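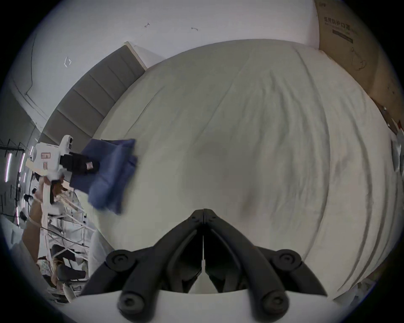 Making the Guest Bed: Standards for Residential Housekeeping Staff
Speaker notes for the Wednesday morning session

Slide 1. Title

Good morning, and welcome to the second part of the housekeeping program at the Condau residence. The first part dealt with kitchens and entrances. The present session is concerned with the bedroom, and almost entirely with the bed.

Please remind attendees that the handout contains the full checklist and that they need not copy it from the screen. Questions may be taken at any time up to the practice period.

Slide 2. Why the bed comes first

The bed is the largest surface in most guest rooms. A resident who opens the door will look at it before looking at anything else, and complaints received by the Condau office in February reflected this. Of 20 written comments on bedrooms, 9 concerned the bedding: creases, an uneven drop at the sides, or marks on a light-colored cover.

Six of those nine complaints came from rooms that had been cleaned on schedule. The linen was fresh. What residents objected to was the finish.

Pause here. Ask whether anyone present has dealt with a similar complaint, and allow a short discussion.

Slide 3. Clearing the room

No bed should be made until the area beside it is clear. Staff need to walk along both long sides wherever the layout permits. Where one side of the bed is close to a wall, the bed should be moved out if it has casters and left in place if it does not.

Supply cartons are the most common obstruction. They are often set down next to the headboard during a delivery and remain there through several room changes. A carton should go back to the supply closet before the linen is touched. If the closet is full, the carton may stand in the corridor store and must be entered on the Bindero sheet with the room number.

A carton with printed contents should not be reused for anything else unless the old printing has been covered and a new label applied. In last year's inventory, two cartons held something other than what was printed on them.

Slide 4. Inspecting the cover

Light covers are attractive and unforgiving. Before smoothing, staff should stand at the foot of the bed with the curtains fully open and look along the surface toward the headboard.

A dark patch on a pale cover may be a stain, or it may be a shadow in a shallow dip. The procedure is as follows.

Pull the fabric flat with both hands on either side of the patch.
Look again from a different position.
If the patch has gone, continue.
If it remains, strip the cover and send it to the laundry with a Brilex tag pinned next to the mark.

Spot cleaning on the bed is not permitted. It pushes moisture into the layer below and tends to leave a ring.

Presenter: demonstrate the two-hand method on the practice bed. Attendees at the back may need to come forward.

Slide 5. Wrinkles and their direction

The direction of a wrinkle usually indicates where the fabric is being held. Long folds that run diagonally across a duvet generally mean that one corner is sitting lower than the corner opposite. Pressing down on such folds with the palm will move them a few inches and no more.

Staff should find the high corner, lift it clear of the mattress, and shake it once toward the foot of the bed. The filling should then be checked by feel at all four corners. Deep creases along one side suggest that the insert has slipped within its cover and must be retied.

Sheets are handled differently. A sheet with diagonal creases should be released completely on the looser side, drawn straight across, and tucked again from the center outward.

The Sarıgül covers now in use on the upper floors have inner ties at the corners. The older covers do not. Attendees from the lower floors should be told that replacements are on order and that no delivery date has been set.

Slide 6. The headboard

Upholstered headboards are to be brushed at every room change. On models with horizontal padded panels, dust collects in the seams between panels, and a flat cloth will pass over it. Use the narrow brush attachment, working from one end of each seam to the other, beginning with the top seam.

The upper edge is wiped last, with a barely damp cloth. White trim shows finger marks readily, particularly where residents take hold of it to pull the bed away from the wall.

No spray of any kind is to be applied to gray upholstery. The office has two headboards awaiting repair for this reason.

Slide 7. The wall behind the bed

White walls near a headboard pick up small marks and scuffs. Dry marks should be tried first with a soft white eraser. A mark that does not lift after light rubbing is to be left alone and reported, as harder rubbing polishes the paint and leaves a shiny area that is more noticeable than the mark was.

Thin dark lines require more care. Staff are not asked to decide whether a line is a crack. They are asked to write down the room and the position on the wall, and maintenance will inspect it.

Slide 8. Practice period

Attendees will work in pairs, one pair to each bed. Each pair should complete the inspection, the corner check, and the headboard seams, and then exchange places with the neighboring pair and review their work against the handout.

The supervisor will sign the training card once both beds have been reviewed. Cards left unsigned at the end of the session may be brought to the linen office before 4 p.m.

Please collect the brushes before attendees leave and return them to the gray bin by the door.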